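Shoes again, and why I've stopped trusting my success rate

So it's Saturday, the kettle's on, and I promised a proper write-up of the tidying work. Quick recap if you're new: we're teaching an arm to put shoes away in pairs by learning from demonstrations, where a person steers it through the job and the policy tries to copy. We had 100 demos in spring and we're up to 500 now, which sounds loads until you see how it behaves!

My main question was whether the wrist camera on its own is enough. Up close you get lovely detail (ribbed straps, rims, all the bits you might want to grab), but you lose track of what's already been moved, and the gripper takes up a fair chunk of your view as well.

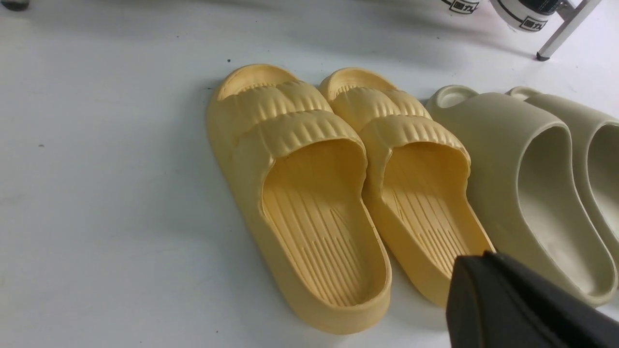
Hashini Wijesinghe reckons I'm asking the wrong thing. Hashini left a comment on my last post saying the wrist view is fine for the grasp and hopeless for deciding which shoe comes next, and that I should score those two separately before buying any more hardware. Fair enough. I'd been lumping everything into one number, shoe on rack or shoe not on rack, and then sulking at it.

So I split it. Grasping came out much better than I'd feared, and choosing was dreadful. With the wrist camera alone the policy would happily take one shoe from one pair, then go off after a completely different pair. Foam slides were the worst for that, I think partly because a pale slide on a white surface hasn't got much of an outline to go on.
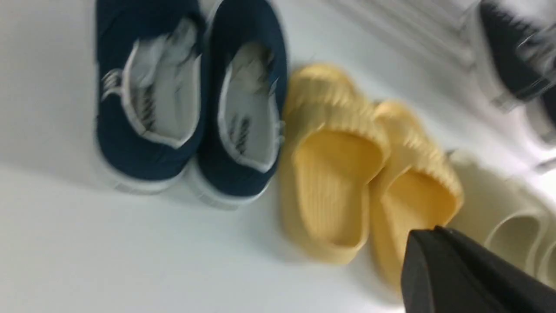 Blur was the other thing I wanted to look at. My first instinct was to throw out every smeary wrist frame before training, and I did, and it got worse. Only a bit, but on all 3 runs. My guess is that the smeary ones come when the arm is moving fast, so by binning them I'd taken out most of the travelling and left it with lots of hovering. They're all back in now. Gudrun Mühlbauer had told me as much in October and I'd like it noted that I've apologised.

Then I added the overhead view, so 2 cameras, same demos, nothing else touched.
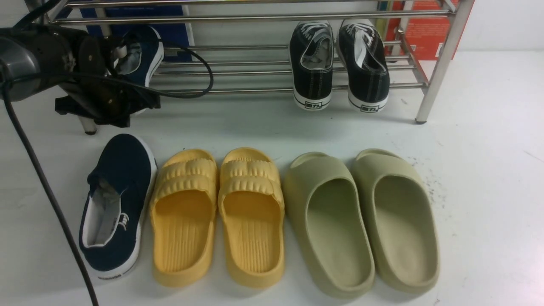
Choosing improved straight away, and I was so pleased I ran the lot again before lunch. What seems to matter is having the rack and the waiting shoes in view together. With one navy shoe up on the rack and another still down in the row, the policy has a fighting chance of working out what belongs with what, and from the wrist it often can't see both. It still muddles similar shapes, mind you, and it gets in a right state if I swap the order of the row.

Next job is shuffling the starting layouts properly, which means more demos, which means more of my evenings. I also want to try dropping the wrist view altogether for the choosing part and see if anything breaks. If you've done something similar with two views, tell me how you lined up the timing between them, as mine drifts over a long session and I'm currently fixing it by hand.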